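Chapitre 3
Enseigner par le geste : de la démonstration manuelle à la téléopération

Objectifs du chapitre

À l'issue de ce chapitre, l'étudiant sera en mesure de distinguer les principales manières de montrer une tâche à un robot, de choisir entre elles selon la nature de l'objet et du lieu de travail, de rédiger une consigne de démonstration exploitable et de repérer, dans un enregistrement, les épisodes qui doivent être écartés avant l'apprentissage. Les notions de repère, de cinématique inverse et de commande en position, présentées au chapitre précédent, sont supposées acquises.

3.1 Position du problème

La programmation classique d'un manipulateur consiste à décrire une suite de points de passage et d'actions élémentaires. Elle demeure la méthode de référence lorsque les pièces se présentent toujours au même endroit et sous la même orientation. Elle perd son intérêt dès que l'objet est souple, irrégulier ou posé sur un support qui se déforme sous son poids. Il devient alors difficile d'énoncer par avance la hauteur d'approche, l'angle de la pince ou l'ouverture des doigts, alors même qu'un opérateur humain exécute le geste sans hésitation.

L'apprentissage par démonstration part de ce constat. L'opérateur accomplit la tâche, le système enregistre ce qu'il perçoit et ce qu'il fait, et un modèle est ensuite ajusté de manière à reproduire la relation entre les deux. La qualité du résultat dépend largement de la qualité des démonstrations. L'expérience acquise sur la plateforme pédagogique Cedholm, dont plusieurs exercices de ce manuel sont tirés, montre que les difficultés rencontrées par les étudiants tiennent plus souvent à la conduite de l'enregistrement qu'au choix de l'algorithme.

On appellera dans ce qui suit « épisode » l'enregistrement d'une exécution complète, depuis la position de départ jusqu'au relâchement final de l'objet. On appellera « démonstrateur » la personne qui exécute la tâche.

3.2 Trois manières de montrer une tâche

Le guidage kinesthésique consiste à saisir le bras du robot et à le conduire à la main. Les positions articulaires sont relevées directement, sans transposition. Le procédé est simple à mettre en œuvre, mais le démonstrateur masque souvent la zone de travail et le poids du bras altère la finesse du geste.

La téléopération sépare le démonstrateur du robot. Celui-ci est commandé au moyen d'un bras maître, d'un joystick ou de manettes suivies dans l'espace. Les données obtenues sont conformes aux capacités réelles de la machine, puisque c'est elle qui exécute le mouvement. En contrepartie, le délai de transmission et la pauvreté du retour d'effort allongent la durée des épisodes et imposent une période de formation.

La démonstration à l'aide d'une pince portative occupe une position intermédiaire. Le démonstrateur tient en main un organe de préhension comparable à celui du robot, équipé d'une caméra, et effectue la tâche sans que le bras soit présent. Le matériel se transporte aisément, ce qui permet d'enregistrer dans des logements, des ateliers ou des commerces. Les manipulations à deux mains s'exécutent avec une pince dans chaque main.

L'usage d'un lieu d'habitation modifie sensiblement les conditions de l'exercice. Un lit recouvert d'une couette offre une surface inégale, sur laquelle un fruit rond peut se déplacer au moindre contact. Les récipients n'y sont pas nécessairement de niveau, et un film plastique brillant ajoute des reflets que le modèle devra apprendre à ignorer.
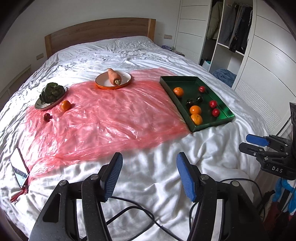
Figure 3.1. Démonstration à la pince portative sur un lit : fruits et légumes répartis entre un film plastique rose, de la vaisselle et un plateau vert foncé.

On notera que le point de vue de la caméra est solidaire de la pince. Les doigts occupent le bas de l'image et leur ouverture peut y être observée, tandis que l'arrière-plan varie avec le mouvement du poignet. Cette disposition présente un avantage pour le transfert : une caméra montée de façon identique sur le robot fournira des images de même nature. Elle a aussi une limite, car un objet situé hors du champ n'existe plus pour le modèle. Le démonstrateur doit donc orienter la pince vers l'objet suivant avant d'engager son déplacement.

3.3 La consigne de démonstration

Une consigne incomplète produit des épisodes incompatibles entre eux. Si un démonstrateur saisit les mandarines par le dessus et un autre par le côté, sans que la situation l'exige, le modèle peut hésiter entre les deux stratégies et adopter une trajectoire moyenne qui n'atteint pas le fruit. La consigne précise au minimum la position de départ, l'ordre de traitement des objets, le mode de saisie et le critère de fin.

Elle fixe également ce qui doit varier. La disposition initiale des objets est modifiée d'un épisode à l'autre, de même que leur orientation et leur voisinage. Un jeu de données dans lequel chaque fruit occupe une place constante enseigne une trajectoire plutôt qu'une tâche.

Le protocole Lemaire, retenu dans ce manuel, prévoit 400 épisodes pour une tâche de tri simple, répartis entre 2 démonstrateurs au moins. Dans le corpus d'enseignement Flistley, qui en compte 3973, les tâches de rangement alimentaire sont décrites par une phrase unique à l'infinitif, complétée par une liste des fautes éliminatoires. Kvido Zelenák, responsable de ce corpus, recommande de faire relire la consigne par une personne étrangère au projet et de lui demander d'exécuter la tâche sans autre explication. Les écarts constatés servent à corriger le texte.

3.4 Lecture d'une situation de saisie

Avant toute fermeture des doigts, le démonstrateur aligne la pince sur l'objet et conserve un dégagement suffisant de part et d'autre. La mandarine se prête bien à cet apprentissage : sa forme est régulière, sa couleur se détache du support et sa peau tolère une légère compression. La pomme, plus ferme, demande une prise mieux centrée. Le chou à feuilles souples pose un problème différent, les doigts pouvant se refermer sur le seul bord d'une feuille.

La figure suivante montre une mandarine placée entre les doigts ouverts. Une seconde pince, tenue par une main gantée, se trouve à gauche de la zone de travail. Les étudiants examineront la position des fruits voisins et détermineront ceux qui risquent d'être heurtés lors d'une approche latérale. Ils relèveront en outre le câble noir qui passe au-dessus du film et recouvre en partie un fruit : un câble mal conduit peut déplacer un objet à l'insu du démonstrateur et fausser la suite de l'épisode. 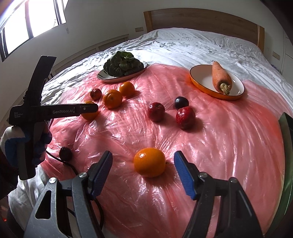 3.5 Contrôle et rejet des épisodes

Tout épisode enregistré fait l'objet d'un contrôle avant d'être versé au corpus. Le contrôleur visionne la séquence en vitesse réelle, puis revient sur les instants de contact. Sont écartés les épisodes dans lesquels un objet a été déplacé par une partie de l'équipement autre que les doigts, ceux dont le suivi de position a été interrompu, ainsi que ceux dont l'état final ne correspond pas à la consigne.

Le cas des reprises appelle une appréciation plus nuancée. Un fruit manqué puis ressaisi correctement constitue une information utile, puisque le robot rencontrera lui aussi cette situation. L'épisode est conservé sous l'étiquette « reprise » lorsque la correction est franche et que la tâche est menée à son terme. Il est rejeté si le démonstrateur a replacé l'objet à la main.

Le logiciel Gindow, employé dans les travaux pratiques, permet d'attacher à chaque séquence un motif de rejet et un commentaire libre. Les motifs sont conservés même lorsque les images sont supprimées. Leur dépouillement périodique indique si les fautes relèvent du matériel, de la consigne ou de la fatigue du démonstrateur.

La section 3.6 traite de la synchronisation des flux issus de deux pinces et de la définition d'un repère commun. Le lecteur qui ne dispose que d'une pince pourra passer directement à la section 3.7, consacrée à la préparation des données d'apprentissage.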